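¿Puede una máquina doblar ya la ropa de casa?

Llevo desde junio leyendo notas técnicas sobre manipulación de textiles y la respuesta corta es que depende de qué se entienda por doblar. Una toalla extendida sobre una mesa despejada, sí. Una funda hecha un ovillo en el fondo de un cesto, a veces.

El problema de la tela es el estado. Una taza tiene posición y orientación, seis números, y con eso basta para planificar un agarre. Un paño tiene tantos grados de libertad que no merece la pena contarlos, y además se tapa a sí mismo: la esquina que hay que coger suele estar debajo de otro pliegue. A eso se suma el contacto. Con dos dedos rígidos es fácil pinzar dos capas cuando se quería una, y la cámara no siempre lo distingue.

Mandla Motaung, con quien trabajé en Gendach, me pasó los registros de una prueba interna con el brazo Dikow. Son 2256 intentos de doblado de paños pequeños, con 104 paños distintos. Los fallos se agrupan en 3 clases: doble capa, esquina perdida y deslizamiento al levantar. La primera es la más frecuente con tejidos finos. La tercera aparece casi siempre con mantas y colchas, donde el peso que cuelga tira de los dedos - y subir la fuerza de cierre marca el tejido sin resolver gran cosa.

Lo que sí ha cambiado es el origen de los datos. Antes se programaba cada movimiento; ahora una persona hace la tarea con una pinza de mano, en una habitación normal, con sus estanterías llenas y su ropa amontonada, y el modelo aprende de ahí.
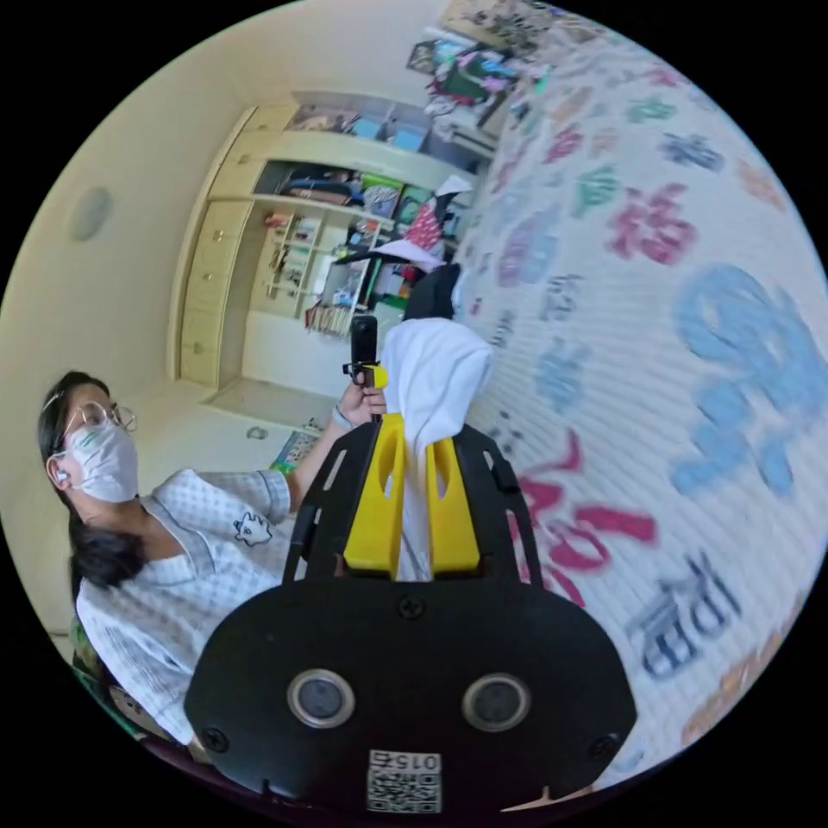 La ventaja de este método es la variedad. Un laboratorio tiene una mesa, una luz y un fondo; una casa tiene colchas estampadas, cajones y cosas por el suelo. El inconveniente es que la persona corrige sin darse cuenta, con la muñeca, y esa corrección no siempre es reproducible por un brazo con menos alcance.

Para tareas de taller soy más optimista. En Zwane clasifican trapos de limpieza con una celda fija y ocho categorías, y ahí el entorno colabora. En una casa no colabora nada. De momento sigo doblando yo las sábanas bajeras, que tampoco me quedan bien.

Tengo pendiente mirar la pinza de Farnorden, que lleva una yema más blanda. Si consigo los registros, los comparo con los de Mandla por clase de fallo.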